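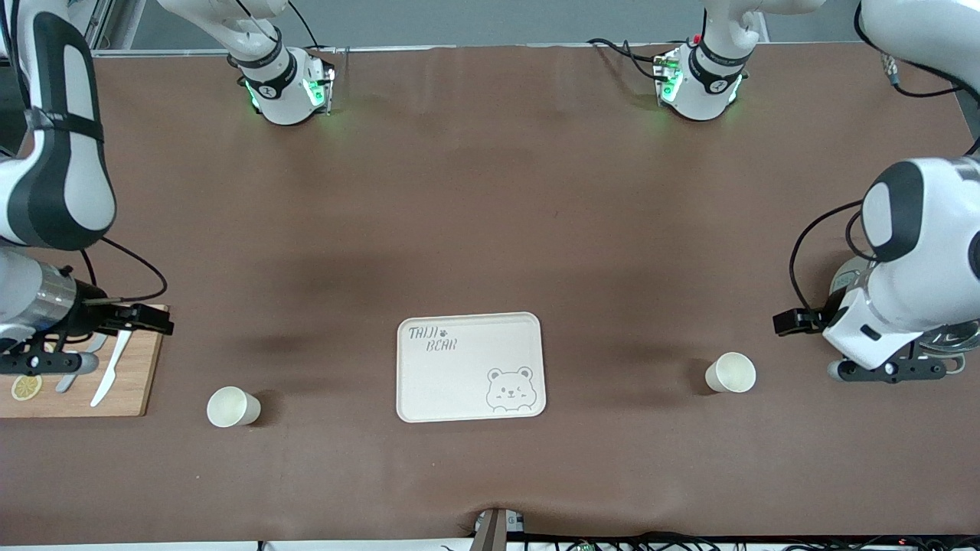
*Wooden cutting board, cream-colored tray and brown table covering.*

# About Sisura

Sisura supplies preparation surfaces for kitchens: cutting boards, flat trays and table coverings. Our customers are cooking schools, school cafeterias, small caterers and the kitchens of residential homes. We sell by the piece and by the set, and we resurface boards that customers send back to us.

The company was started by Buppha Yimyam, who had managed purchasing for a group of catering kitchens and kept a notebook of board and tray sizes that didn't fit the tables they were bought for. The notebook became our first size chart. She still approves every change to it.

## What we supply

The catalog has 561 entries. Most are size variants of a small number of basic items.

- **Cunholm boards.** Solid wooden cutting boards with eased edges and no juice groove. A grooved version is made to order. Both faces can be used.
- **Farkas trays.** Rectangular trays with a low rim, for carrying ingredients and holding portions before cooking. Pale colors only, so that crumbs and residue show up during washing.
- **Kevell cloths.** Woven table coverings in brown, gray and dark green, hemmed on all sides. Cut to the customer's table dimensions with an agreed overhang.

Boards, trays and cloths are sized from the same chart. A set for a given table leaves room for a board at the side and a tray in front of the person working, with the remaining surface free for bowls and utensils. Customers who already own one of the three can send us its measurements and we will match the other two.

## How we specify a table

We ask for the length and depth of the tabletop, the height from the floor, the position of the nearest sink and the number of people who work at the table at one time. We also ask whether they stand on one side or on both. Tables used from both sides need a shallower tray.

Handedness matters less than people expect for trays and more than they expect for boards. A board kept at the left end of a table suits a cook who slides cut food to the right into a tray. For shared tables we normally recommend a board at each end.

The cloth is specified last. It protects the tabletop from scuffs and keeps light items from sliding. It isn't a food contact surface, and food should stay on the board or in the tray. Where the table is wiped down between every task, we advise leaving the cloth off and using a pair of grip strips under the board.

## Checks before shipping

Each board is laid on a flat plate and checked for rocking at all corners. The permitted gap is 2 mm. Boards outside the limit are planed again or cut down to a smaller size. Trays are checked for rim height and for flatness when loaded. Cloths are washed once before final cutting, so the delivered size is the size after first shrinkage. Later washes may take out a little more, and the care sheet gives the expected amount for each weave.

Batch numbers are branded on the end grain of boards and printed on the hem label of cloths. Please quote the number when reordering.

## Resurfacing

Wooden boards can be returned for resurfacing when knife marks hold residue after normal washing. We plane both faces, sand, oil and send the board back with its new thickness written on the slip. A board less than 20 mm thick is not resurfaced. Last year the workshop resurfaced 502 boards, most of them from cooking schools during the summer break. November is the quietest month for this work and turnaround is shortest then.

We do not resurface boards with splits running through a glue line, and we don't repair trays.

## Who does the work

Cutting, planing and oiling are done in the workshop. Cloths are sewn in the room next to it by a separate team that also handles samples. Orders and table measurements go to the office, where Buppha Yimyam reviews any set that falls outside the chart.

## Samples and visits

We lend sample sets to schools and institutional kitchens before a first order. The borrower pays return shipping. Visitors may bring their own boards and trays for measuring. Appointments are available from 9 a.m., and the oiling area is closed to visitors while boards are curing.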